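Trimming the demo set

3 min read

Last month I wrote that our cable-tidying policy had stopped improving no matter how many demos we fed it.
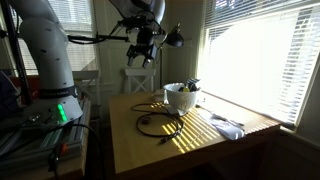 We had 1513 teleoperated demos by then, and I was ready to record more. Austra Pētersons suggested throwing some out first. Her filter, which we call Nellow, scores each demo by how often the operator pauses or backs up, then drops the worst ones. The cutoff is set by hand. I tried a few values and settled on dropping 35 percent.

Same network, same training time, 3 seeds. The policy trained on the smaller set finished more trials than the full one on every seed. The gap was largest on cables that start out in a loop -- those are also where our operators hesitate most.

One caution. Strong afternoon sun through the blinds still hurts both versions, and 11 of the failures I went back over were in that light. Filtering does nothing for it. In July I plan to record at different hours and rerun the comparison.

Get new posts by email. Unsubscribe at any time.

Contact | © Flinell Notes | Back to top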